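3.2 Small things on the table

We had expected the kitchen table to be cleared before any sorting began, and we were wrong in a way that taught us a good deal. In most of the 24 homes we visited for the Grasta study, people spread out a cloth first and then let the little things gather on it, bottles and tubes and soft packs, while a cardboard box stood open at one side (Figure 4). Valter Solberg, who kept our field notes, began calling this the "landing row," and the name stayed with us through all the drafts that followed.

What goes into the box is rarely one kind of thing. Slim cartons and tubes end up next to clear wrappers and crumpled bags, and when we asked about the wrappers, many people told us they simply hadn't decided yet (a perfectly good answer, and one we learned to write down as it was given). Larger packages tend to be stood up along the far side of the table, where they stay in sight and leave the middle free for the hands. We coded these as "parked" items, and we return to them in Section 3.3, together with the question of how long a parked item may stay parked.

Figure 4. Small items in a row on a plaid cloth, with an open box at the right and packages along the far edge. 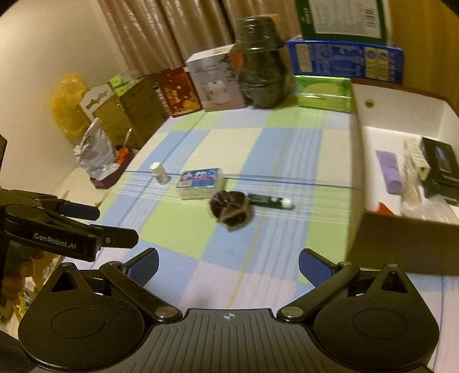
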